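The Small Shelf Comes Into Its Own
Putting a rack on the table and a few bright baskets behind it is the best July job we know

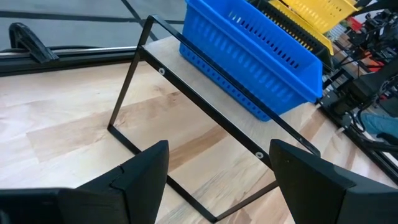
A black metal rack with a pale shelf board, and a bright blue basket waiting its turn.

There is a particular sort of pleasure in clearing a table completely and then putting back only the things you mean to sort out. Roos Bosman does it every July, when the school bags have been hung up and the light in her kitchen is good until well past nine, and she was kind enough to let me come and get in the way.

Roos has lived above the old Boersma bakery for years, in a flat with wonderful windows and hardly a cupboard to its name. Everything she owns has to stand somewhere in plain sight, from the tea tins to the seed packets to the drawer's worth of string that has never had a drawer. So she has become very fond of the small tabletop rack, the kind with thin black bars, rounded top corners and one narrow shelf in a beige-grey wood look, which sits on a worktop and gives you somewhere to put the second layer of things.

"People buy them too big," she told me, pouring the coffee. "They want to fit the whole kitchen on one. Then it's just another heap, only taller."

Her own rule is to leave the open space underneath alone for a week and see what wanders into it. In her case it was the bread board and a dish of lemons, and there they have stayed. The narrow shelf took the jars she reaches for every day, in a single row, with the labels facing out (I checked mine when I got home and was rather ashamed).

Then there are the baskets. Roos likes plastic ones with holes or slots in the sides, in colours you can shout across a room – "it's in the yellow one!" being a sentence heard often in that flat. Blue is for post and pens, black for cables and chargers, and yellow for whatever belongs to her nephew. A broad rim is worth looking for, she says, as it gives your fingers something to hold when you pull the basket off a high shelf.

Declan Bellamy, who runs the Sturnen repair shop downstairs, fitted the screws on her first rack and has strong opinions on the subject. Do them up loosely to begin with, he says, stand the thing on a flat table, press down gently on both ends and only then tighten. He has put right a good many wobbly shelves that had nothing wrong with them but a hurried owner and a screwdriver used in the wrong order.

We finished at teatime, with 77 seed packets in the blue basket after all and the post back on the windowsill. Roos thinks she may need a green one.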